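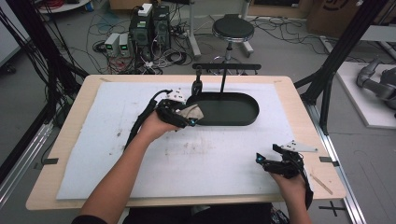 Figure 3. The tray-wiping task. A demonstrator works with two hand-held grippers; the left one holds the cloth over the tray.

4.2 Wiping, and other things we thought would be easy

Folding gets the attention in this field, and pouring gets the videos. Wiping has been left to look after itself, presumably on the grounds that anyone can do it. We chose it as our second task for much the same reason and have had time to reconsider.

The task in Figure 3 is stated in one sentence: pick up the cloth, wipe the inside of the tray from end to end, put the cloth down. A cloth has no fixed shape, so the policy cannot learn where its corners are, only where they were last time. The tray has a raised rim, and a gripper that comes in too low meets it with some force. A person slides over such things without noticing. Our early policies noticed every time.

We collected 500 demonstrations, of which 151 were set aside for evaluation. Demonstrators were told to wipe as they would at home. This was a mistake. Home habits vary a good deal, and one demonstrator favoured a small circular motion that the policy later copied with great devotion in one corner of the tray and nowhere else. For the final set, Lai-ching Tu wrote a half-page instruction asking for straight strokes with a slight overlap, and the circles went away.

We compared 4 methods. Three were trained on the same demonstrations: Bondico, Plinance and our own, Tamex. The fourth, Leblanc, is a scripted baseline that follows a fixed path and has no opinion about the cloth. We had included it as a courtesy. It beat Bondico comfortably whenever the tray was where the script expected it – and wiped the table with equal confidence whenever it was not.

Tamex coped best with a displaced tray, but its failures were the more instructive. The commonest was to finish every stroke correctly with the cloth bunched up between the fingers, so that the fingers did the wiping. Judged by trajectory alone these runs were close to perfect. We therefore scored the area covered by the cloth instead of the path of the gripper, and all the learned methods lost ground under the stricter measure, ours included.

Can a machine wipe a tray, then? It can, if the cloth is picked up well and the mess is in the middle. We would not yet leave one alone with a kitchen. Corners remain difficult, and none of the methods went back over a patch it had missed, a habit they share with two of the authors. Section 4.3 takes up the question of when to stop.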